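Search reviews...

Skindorley peel-and-stick wallpaper, leaf pattern
Friday, September 25, 2015
Shares 33 | Comments 4

Tested on primed plasterboard and on an old semi-gloss wall. Adhesion on the primer was even, with no lifted seams after 5 weeks. On the semi-gloss, two edges let go overnight and had to be rolled again. Pattern match drifts 3 mm over a full drop, so trim from the centre. Colour is consistent between rolls. The backing tears if pulled fast. Grernisum paste-up paper is cheaper but slower to hang. Rating: 4 out of 5.

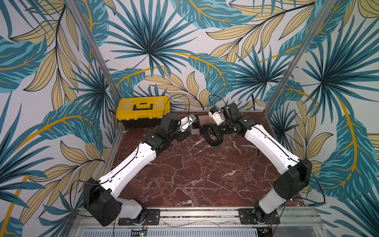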